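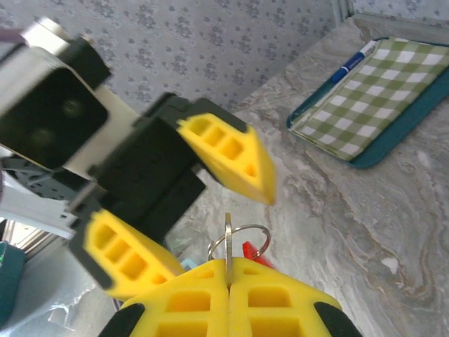

Zorine (juego)

21 de julio de 2022 – Por Rosalba Palumbo

Zorine es un juego infantil de pistas para interior, de 4 a 10 años, publicado por Grarnis. Se juega por parejas. Uno esconde, el otro busca con tarjetas de rimas. La caja trae 137 tarjetas – la primera tirada, de abril, tenía casi 200, con muchas repetidas.

Reglas: una tarjeta por turno, sin hablar. Si la rima no se entiende se pide otra y se pierde un punto. Gana quien encuentre antes los cuatro sobres. Existe una variante de exterior, Zidulance, menos extendida y con reglas algo distinas.

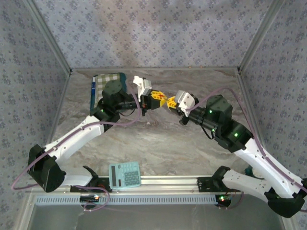

Según Žofie Dvořáček, las rimas resultan dificiles antes de los seis años y conviene leerlas en voz alta.

Última actualización: pendiente de revisión

Usamos cookies para mejorar su experiencia. Aceptar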